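Bambridge Hand Therapy Putty, firm grade

A dense, silicone-based putty for hand and finger exercises after injury, surgery or a long spell in a splint. Firm is grade 4 in the range; if your grip is still weak, start with grade 2.

Each tub holds 60 g, enough for one adult hand. The putty leaves no residue on the skin and does not dry out if the lid is kept on.

Squeeze, pinch or roll it as your physiotherapist has shown you. Stop if you feel sharp pain.

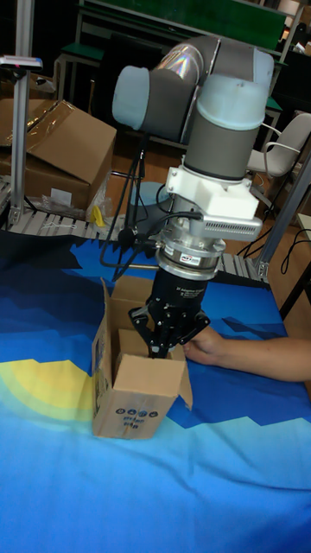
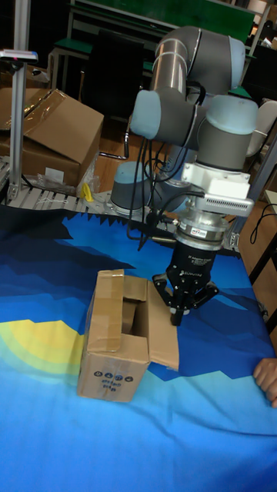 Keep away from carpets, clothing and pets. Not suitable for use over open wounds.

Order code 277. Also sold in a clinic pack with the Stillau exercise sheet. For clinic orders, ask for Damir Milošević.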